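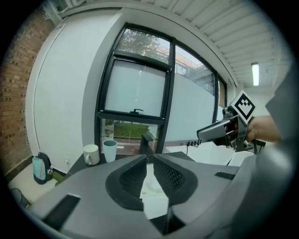
White surface, close up

Plernville Home & Yard Forum > Indoors > Furniture and Finishes
Thread: White work tables, would you do it again?

tobias_okafor
Posted 23 October 2022
I need to replace a table in the back room. It gets used for sewing, bills, school projects and sometimes dinner when we have a crowd. My wife wants white. I want anything that is not white. The one I'm looking at is the Delacroix 60 inch, which is $322 in white and $400 in oak. So white is cheaper, but I don't want to be scrubbing ink off it every night. How do yours hold up after a few years?

maplehill
I've had a white one for six years and would buy it again. You see every crumb, so you wipe it. On my old brown table I didn't see the crumbs and I found out about them with my sleeves. Ballpoint comes off with rubbing alcohol. Red marker does not, or at least it didn't for me. I have a pink spot the size of a dime near one corner and I keep the stapler on it.

R. Brannigan
I'd say no to white if you sew. Pins and white thread disappear on it. I spent a whole winter hemming curtains on a white table and ended up laying a green bedsheet over it so I could find anything.

Also ask what the edge is. The tops usually last fine. Mine went yellow along the edge strip on the window side and the top stayed the same color, so now it looks like two different tables.

gusset44
Disagree about sewing. I sew nearly every day on white and the light bouncing up off it is a real help, especially with dark fabric. Pins with colored heads cost next to nothing. Black thread on a dark table is a lot worse than white thread on a white one.

Agree on the edge.

R. Brannigan
Colored pins help with pins. They don't help with snaps or clear buttons or the little plastic bits off a zipper. But if you mostly work with dark cloth I can see it.

tobias_okafor
We do both. She makes quilts, I do the bills. The kids use glue. Does glue matter?

maplehill
School glue, no. Let it dry and lift it with a plastic scraper. Super glue, yes, that's permanent. Put down a cutting mat.

penny_in_1404
I'm in an apartment, unit 1404, with sun on two sides, so take this with that in mind. My white table is by the big window and the glare in the afternoon gives me a headache. I moved it to the inside wall and it has been fine. If your back room faces west I would pay the extra for oak.

Do not use powder cleanser on it. I did that once - it took the shine off a patch and now the patch picks up dirt faster than the rest. Dish soap and a soft rag is all I use now.

gusset44
Second that on the powder. Melamine sponges do the same thing, just slower.

R. Brannigan
Glare is a fair point and I hadn't thought of it. Mine is in a basement.

tobias_okafor
The room faces north. I went back to the store and the edge is the same material as the top, wrapped under, no strip. So it looks like white, plus a big cutting mat. My wife says thank you to maplehill and gusset44. I'll post again in April when it has had a winter of use.

maplehill
Get the mat in a dark color.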